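Clivell Calling: what our screen favourites get up to between jobs

Every time a long-running drama stops filming, the same question lands in our inbox within the hour. What are they all doing now? So this month we've gone round the cast of Clivell, who finished their fourth series in May and don't go back until the harbour set has been repainted, and asked how they're spending the break. The answers were lovely, and a good deal muddier than I was expecting.

Beverley Staniforth first, as she was the one most of you wrote in about. After four years of playing Dr Maud Gautier (never a smile before the third episode, if you remember) she has gone straight home to her mum's and taken over the allotment. She rang us from it. You could hear the wind, and a neighbour asking her to move her wheelbarrow, and she was happier than I've ever heard her in an interview.

"I get up at six because my body still thinks there's a make-up call," she told us. "Then I remember there isn't, and I have toast, and I go and look at the beans. That's the whole morning."

She has kept one thing from the set, Dr Gautier's green scarf, which she had permission to take and which is now holding up a sweet pea. She hasn't read the scripts for series five and says she won't until she has to. She did let slip that she knows where Maud is at the start of the first episode, and that it isn't the surgery! We pushed. She went back to talking about beans.

There's a stage job coming too. From the autumn she'll be in a new two-hander, Lalura, about a pair of sisters clearing out a dance hall, and rehearsals start as soon as the beans are in. The theatre has only 300 seats and she's thrilled about that. She started out in rooms that size and says you can tell straight away when somebody in row F has stopped listening. She'll be doing her own singing, which will be news to anyone who has only seen her stitch up fishermen.

Nicanor Arellano has done the opposite of staying put. He bought a second-hand touring bike the day after the wrap party and set off along the coast with his brother, and they covered 600 miles before the brother's knees gave out. They came back by train, bikes and all, and he says the train was the best bit. A school party recognised him somewhere along the line and made him do the speech from the lifeboat episode. He got through it with a mouthful of cheese sandwich and they clapped him anyway.

For those who came to Clivell late, Nicanor joined in series 2 as the new harbour master and was only meant to stay for three episodes. He'd packed one bag. The writers liked him, the viewers liked him even more, and the bag turned into a rented cottage with a leaking porch. He still talks about the part as though it might be taken off him at any minute, and I think it's one of the reasons he's so good in it. Watch him in the background of the funeral episode if you have the time. He has no lines at all for nine minutes and you can't look anywhere else.

He's home for the rest of the summer and learning to play the concertina, badly by his own account. He's also been recording the Plonetex audio dramas from his spare room, with a duvet nailed over the window. Those are the science fiction ones, if you haven't found them yet, about the crew of a weather ship who start getting forecasts for the wrong planet. He plays the cook. I listened to the first one while doing the ironing and ended up standing there with a cold iron and one sleeve done, so I do recommend them.

The rest of the cast are scattered. One of the twins has gone back to finish her college course and would like us to say hello to everyone on it. The dog who plays Bosun is having a holiday on a farm and has put on weight.

Now for the letters. We had 347 of them after the finale, which is a record for this newsletter by a long way, and I've read every one. Plenty of you were cross about the lighthouse. A fair few were cross about the wedding. One reader wrote four pages in defence of the man who ran the chip shop, and by the end she'd quite won me over. 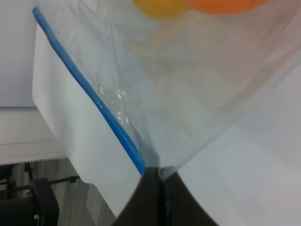

The letters are going to the cast, by the way, because both Beverley and Nicanor asked if they could see them. Beverley wants hers in one batch so she can sit in the shed and work through them with a flask, and Nicanor would like his a few at a time. If you're sending anything more, particularly drawings or old programmes you'd like signed, do pop them in a clear plastic zip bag inside the envelope, the kind with the bright blue seal down one side is just right, and write your name and address on a slip of paper tucked in with them. Last year a whole bundle got rained on in the porch and we had some very sad watercolours of the harbour. Please don't send your only copy of anything, and do put enough stamps on for the return journey.

A few of you asked if there will be a set visit again this year. Yes, there will! It'll be in the last week of filming, as before, and names will come out of a hat. If you came last time you're welcome to enter again, but first-timers will be drawn before anyone else. Expect a lot of standing about in the cold while somebody moves a lamp, followed by two minutes of the best fun you've ever had, and then soup. Wear proper shoes, as the slipway is slimy at low tide and I went down it on my bottom in front of the entire camera crew.

Next month we'll have a longer chat with Beverley about Lalura, once rehearsals are under way, and Nicanor has promised us a recording of the concertina if he gets to the end of a tune. Questions for either of them should reach us before the next issue goes out. Short ones have the best chance of being asked, and please, no more about the lighthouse.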